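Fotos da mesa branca do ateliê Musia, em outubro. Testamos louça colorida com enfeites de outono para a página da Clolordale.

## Caneca e abóbora

A caneca verde-azulada ficou atrás, a abobrinha decorativa de listras creme e laranja mais à frente, e o prato lilás no centro.

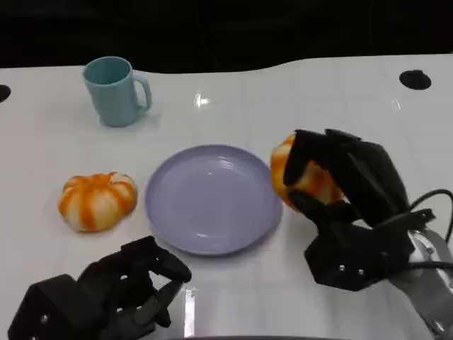
## Prato lilás

O lilás puxa bem o laranja do que fica ao lado, com o brilho do prato e a sombra leve no branco.

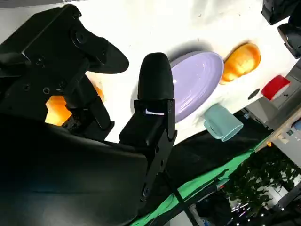
A louça custa 285 o jogo, 400 com as canecas. Encomendas até quarta-feira.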